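Paying for Water That Stays Put

The upper Zirura basin floods from the top down. Rain falls on clay fields above Zelummont, runs into straightened ditches, and reaches the town before the lower river has had time to rise. For most of the last century the standard response was to make the channel through town wider and the banks higher. The current drainage plan puts part of the money upstream, into shallow ponds, blocked ditches and low earth banks across the corners of fields.

The scheme covers 1,178 hectares in three side valleys. The largest of these is drained by the Taler, a stream that is dry for part of most summers and carries a heavy load of silt in most winters. Land in all three valleys is privately farmed. The basin office owns none of it and has no power to flood it, so every pond depends on a contract with a landowner.

The contracts are the part of the plan that other basins have asked to see. Older farm schemes in the region paid by the surface area taken out of use. A farmer who gave up a wet corner got a fixed annual sum per hectare, whether the corner held back any water or not. Under the Zelummont contracts, payment is split. One portion covers lost crop and is still set by area. The other is tied to the volume a site can hold during a storm, measured from its normal water level up to its spillway.
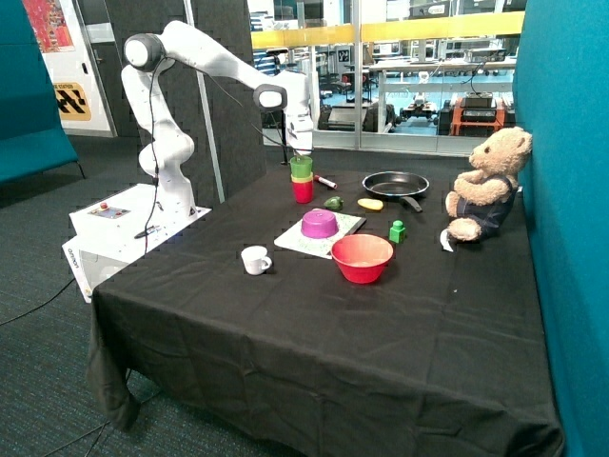
The split matters because the two quantities pull apart quickly on real ground. A pond dug deep and kept full makes good habitat and a useful reserve for livestock, but it has almost no room left when a storm arrives. A dry basin of the same footprint, with a pipe low in the bank, may look like an ordinary piece of rough pasture on every day of the year except the ones that count for flood control.

Kvido Hudec wrote the hydrology section of the plan and still reviews each site before a contract is signed. He describes his job as an argument over empty space. "What we buy is the part with no water in it," he says. "Everything on the drawing below the outlet pipe is of interest to other people, and I am glad for them, but I can't use it."

The outlet pipe is the most heavily debated item on any of the drawings. If the pipe is too large, the basin passes a storm straight through. If it is too small, the basin is still half full when a second storm follows, and the second peak goes over the spillway. Winter storms in the basin tend to come in pairs. The office therefore sizes each outlet by drain-down time, and it treats failure to empty as seriously as failure to fill.

Sediment complicates this. Water coming off plowed clay drops its load as soon as it slows, and the place where it slows is the pond. A site on the Taler lost enough of its working volume in its first winters that the outlet had to be cleared by hand and the inlet rebuilt with a settling bay. The later drawings all include a bay. It is a small pool ahead of the main basin, wide enough for an excavator to reach across, and it is meant to be dug out on a schedule while the main basin is left alone.

What the landowners wanted

Vasco Figueiredo farms barley and cattle on the north side of the Taler valley and has ponds on two of his fields. He signed after two rounds of changes to the draft. His objections had little to do with the rate of payment. The first draft did not say who would dispose of the dredged silt, and it let the basin office enter the land at any time of year.

"They had a clause for fish and a clause for fences," he says. "Silt was going to be discussed later. On clay, silt is the whole job."

The final text lets the farmer spread clean silt back on the field it came from, subject to a soil test, and makes the basin office responsible for anything that fails the test. Entry is limited to a notice period except during a declared flood. Both changes were then written into every other contract, including those already signed.

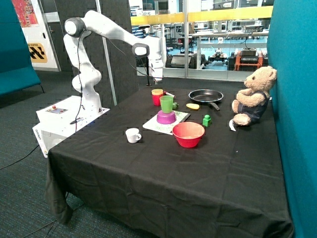 Does a pond on one farm lower the flood peak in town?

A single pond makes no difference that a gauge in Zelummont could detect. The effect comes from many sites releasing water at different times, which is why the plan sets targets by valley and leaves the individual sites flexible.

Timing is also where a badly placed group of ponds can do harm. The side valleys do not peak together. The Taler normally crests first, and its water is well past the town bridge when the longer valleys deliver theirs. Slow the Taler by the wrong interval and its crest arrives on top of the others. The plan's first model run, with ponds spread evenly over all the available land, showed exactly that result for one class of storm. The layout was revised to put most of the storage in the two slower valleys, and the Taler sites were given larger outlets so that they trim the crest without delaying it much.

Several Taler landowners had already offered sites and were told that the office wanted less volume from them than they could supply. Under a payment by area this would have been of small concern. Under a payment by volume it cut their income from the scheme, and the dispute took most of a winter to settle. The outcome was a timing supplement, paid to sites whose value lies in when they release water. Hudec calls the supplement crude but workable. Figueiredo, who receives it, thinks it should be indexed to feed prices and has said so at each annual review.

The monitoring load

A payment based on volume needs a volume that both sides accept. The contracts state a design figure for each site and allow a tolerance of 20 centimeters on the normal water level. If the level is found above that band, the volume portion of the payment is reduced until the site is put right. Common causes are a blocked pipe, a sagging bank, or boards left in a control structure after a dry spell.

There are 273 structures on the register, counting ponds, ditch blocks and banks as separate entries. Only a minority have a level sensor. The others are checked on foot or from the air, and the office's own staff can't get to all of them in the weeks between harvest and the first winter storms. The work is contracted out to a survey firm, Paulík, which flies the valleys in October and sends crews to any site where the aerial results look doubtful.

Sensors were expected to cover more of the register by now. They performed well on larger ponds and poorly on ditch blocks, where floating debris collects around the housing and gives false high readings. Cattle rubbing against the posts were a second source of error. The office has stopped buying sensors for ditch blocks and now fits a painted staff instead, which any passing inspector or farmer can read.
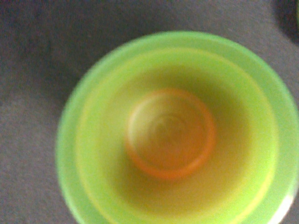
Reading the survey

Njoroge Koech processes the survey data and issues the results sheet for each contract. The sheet gives the water surface level, the spillway level, the area at each, and a confidence grade. The grade was added at the landowners' request. A reduced payment can be issued only on a high grade, and anything lower triggers a ground visit first.

Level is obtained from fixed markers around each bank. Area is traced from the aerial images. Both are quite reliable when vegetation has died back. The weak term is the shape of the ground under water, which the aerial survey does not record and which changes each year as silt builds up. For flood storage this is less serious than it sounds, because the contract volume lies above normal water level, on banks that can be surveyed dry. It becomes serious at sites where the normal level has been allowed to drop in summer and nobody has a recent profile of the exposed bed. 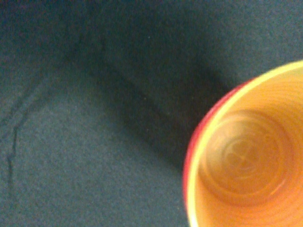

Depth estimates made from overhead images have a poor record in the basin, and Koech no longer issues them. An early trial tried to infer pond depth from outline alone, using a typical bank slope for each soil type. It did acceptably on new ponds, whose slopes matched the drawings, and badly on old ones. The problem is a general one with looking down. With the orange cup on its dark gray surface, seen from almost straight above, the curve of the open mouth is easy to trace, while the height of the wall beneath it would be a guess. A pond that has silted up can keep the same outline for years. The profiles are now taken by boat or by wading rod, on a rotation that reaches the siltiest sites first.

The rotation is the item most exposed to budget pressure. It produces no new storage and is slow work in cold water. Hudec has defended it on the ground that a register of volumes is only as good as its oldest profile. The basin office has kept the rotation for the coming season but lengthened the interval for low-silt sites.

The next contract round

The first contracts are due for renewal soon, and both sides have tabled changes. The office wants authority to adjust outlets between seasons as the model improves, with compensation if a field stays wet longer as a result. The landowners want the bank repair fund opened to damage by burrowing animals, now treated as ordinary upkeep. They also want the level tolerance widened for ponds that serve livestock, where drinking water has to be held through dry months and the level is hard to bring down before the first autumn rain.

On the second point the two sides are fairly close. A seasonal tolerance would be looser in summer and would return to the present band before the aerial survey. It would require no new equipment, only a change to the date on which the reading counts. The draft wording is with the landowners' group, and until it is agreed the existing band applies all year.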